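Paid participants wanted: comparing robot arm tools and hand controllers, Plarkstead Lab, Milholm

We are looking for 30 people to operate a robot arm by remote control this February. No experience with robots is needed. Sessions are on weekdays and run 77 minutes, including a short break. A few places are open on Sunday for people who can't come during the week.

The study compares two end tools on the same arm: a plain straight rod, which can only push, and a two-finger gripper, which can pick things up. You will use each one with two controllers, a handheld joystick and the Neves tabletop unit. We want to know which pairing is easiest to learn and which one people get tired of first.

The tasks are done with small wooden blocks in different shapes and colors on a board. You will be given a written instruction such as "move the red star next to the green cylinder" or "bring the two yellow blocks together," and you will try to carry it out before the timer runs out. Each attempt lasts up to 30 seconds.

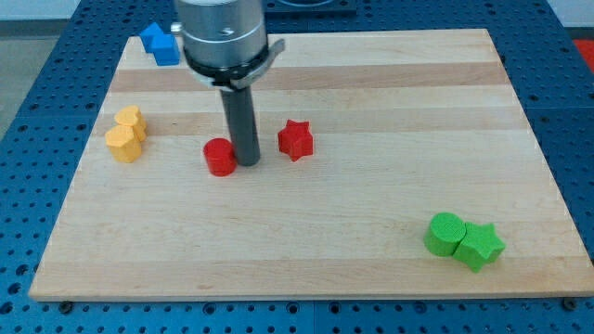
With the rod, blocks tend to turn as they are pushed, so most people need a few tries before they can steer one where they want it. You get ten minutes of untimed practice with each tool. Speed is recorded, but so are dropped blocks, blocks pushed off the board, and your own ratings after each round. Please don't practice on other equipment beforehand.

You can take part if you:
- are 18 or older
- can read short instructions in English
- can tell red, green, blue and yellow apart
- can use a joystick with at least one hand
- have not worked with the Hivo control software

Left-handed participants are especially welcome. In the last round we had too few to say anything about them.

You will sit at a desk beside the robot table, behind a clear screen. A member of staff is in the room the whole time and can stop the arm. We record the table and the controller inputs. We do not record your face or voice.

Payment is $465 for the full set of six sessions, paid after the last one. If you leave early, you are paid for each session you finished. Parking is free in the rear lot.

To sign up, call the front desk and ask for Kyung-hwa So, who handles scheduling. Leave your name, a phone number and the times you are free. Questions about the equipment or the data go to Gun-woo Nam at the same number. We will call back within three working days.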